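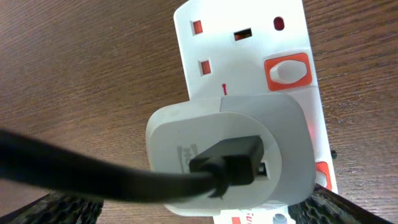
Fotos: Meinir Parry. Se pueden compartir citando la página.

Este mes tocaba la mesa de los cables. Ya sé que después de la galería de la despensa y la del cajón de los hilos igual esperabais algo más vistoso, pero es que me habéis escrito un montón preguntando cómo me organizo para cargar las cosas en una casa donde los enchufes los puso alguien que solo tenía una lámpara y una radio. Pues así me organizo: una mesa de madera, una regleta encima y mucha paciencia.

La de arriba es mi favorita de las tres, lo confieso. Me encanta esa regleta blanca con los detalles en naranja, y sobre todo el interruptor, blanco y redondeadito dentro de su marco naranja. Durante años las tuve blancas enteras, de las que se pierden contra la pared, y un día vi esta en una tienda de Nanier y me la traje bajo el brazo tan contenta. El adaptador es de esos cuadradotes con las esquinas suaves, en blanco roto y gris claro, y al lado queda una toma libre. Yo siempre intento dejar una libre (siempre aparece alguien con el cuatro por ciento de batería y cara de pena).

Otra cosa que me preguntáis mucho: ¿por qué la regleta encima de la mesa y no debajo? Porque debajo se llena de pelusa, porque me duele la espalda al agacharme y porque si no la veo se me olvida apagarla. En la casa de antes la tenía detrás del aparador y para llegar al botón había que tumbarse en el suelo, con la linterna en la boca. No vuelvo a eso ni loca.
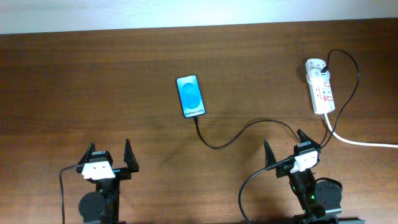

El móvil cargando, con la regleta al fondo a la derecha.

Fijaos en las vueltas que da el cable negro que sale del teléfono, que hace una ese preciosa por la madera. El otro, el que va enchufado en la primera toma de la regleta, también pega su buena curva. Mi hermana me diría que los recoja con velcro y seguro que tiene razón, pero a mí un cable con un poco de aire me gusta más que uno estrangulado. He visto morir muchos cargadores por llevarlos doblados justo en la punta, donde la clavija, y duele.

El cordón blanco de la regleta es otra historia, que es gordo y no se deja convencer. Baja, hace la curva y sale hacia la derecha, y por ahí lo dejo. Probé a llevarlo por el otro lado y me pasé una semana enganchándome la manga de la bata con él – una semana entera, que soy cabezota.

Por cierto, el otro día, ordenando papeles, encontré la libreta donde apunto lo que gasto en la casa y resulta que entre cables, adaptadores y cajitas para guardar cables se me habían ido 571 coronas en un año. ¡571! Con eso me compraba la butaca de Fundby que llevo mirando desde octubre. Así que desde entonces, regla nueva: antes de comprar otro, abro la caja Sistus del pasillo y miro si ya lo tengo. Casi siempre lo tengo. A veces lo tengo dos veces.

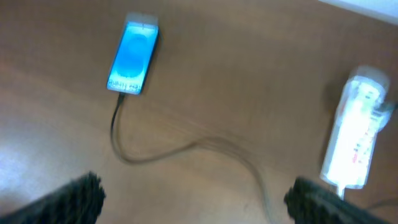 Powell, octubre

El mismo rincón visto más de cerca, con el teléfono y su cable negro bajando por la mesa. Ha salido movida, pero me gusta ese azul tan vivo de la pantalla al lado del marrón de la madera, y la mancha de luz de la esquina de abajo. La mesa brilla muchísimo en cuanto le llega un poco de claridad. Para limpiarla uso un paño apenas húmedo y luego otro seco, y ya está, ningún producto raro. Hubo una época en que le daba cera cada dos por tres y lo único que conseguía era que se marcaran todos los dedos.

También me he acostumbrado a dejar el móvil plano mientras carga, con la pantalla hacia arriba. Antes lo apoyaba de pie contra lo primero que pillaba y acababa en el suelo con una frecuencia vergonzosa. Y nada de cargarlo en la cama, que eso lo tengo prohibido en esta casa desde que me dormí encima del cable y amanecí con la marca en la mejilla.

Para la próxima galería estoy dudando entre el armario de las sábanas y la estantería del taller, que está hecha un desastre y a lo mejor por eso tiene más gracia. Si tenéis preferencia, dejádmela en los comentarios. Y si alguien conoce una forma decente de etiquetar cables sin que la pegatina se despegue a los dos meses, por favor, que me lo cuente, que yo ya he probado con cinta, con pinzas del pan y con esmalte de uñas (el esmalte va bien, pero solo tengo tres colores).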